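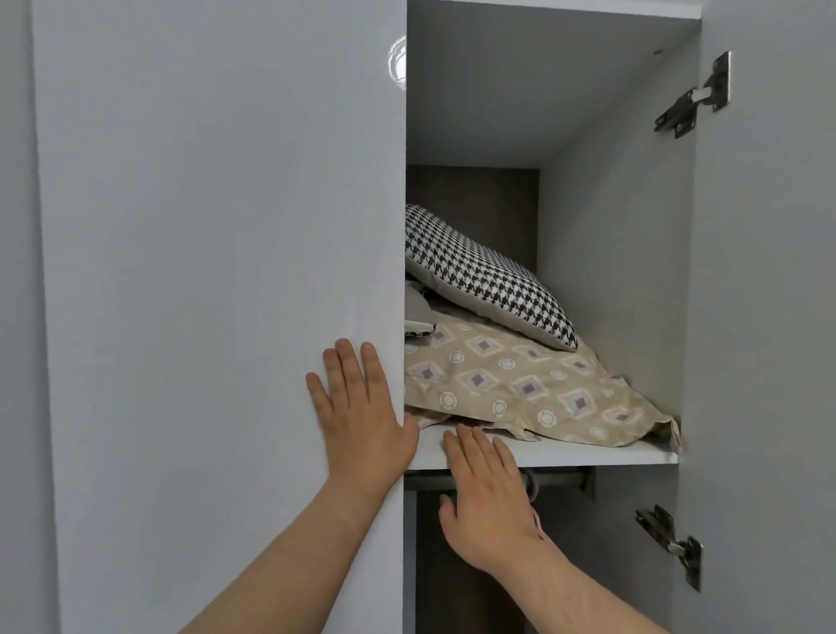

One dealer in Wevarside told us that used van prices would have to fall before any small business there bought again, and that the new models made no difference to him. His remark became the starting point for our project.

We wanted to know why van sales in Wevarside and Rornside moved in different directions over the same months. Our data came from the registration lists of the two districts. After removing duplicates we had 397 entries, of which 300 were from Wevarside.

Mussa panel vans made up most of the Wevarside entries. In Rornside the Hedard was ahead, mainly in the long version. Sales in Wevarside dropped in May and stayed low. Rornside showed no such drop – its buyers are mostly delivery firms that replace vans on a fixed schedule.

We also sent a short survey to van owners and got 30 answers. Most named the monthly payment as the main reason for waiting. Fuel costs came second.

Two limits should be noted. The lists do not separate leased vans from purchased ones, and 2 of the survey forms were missing the page on vehicle age. We left those forms out of the age table but kept them in the rest.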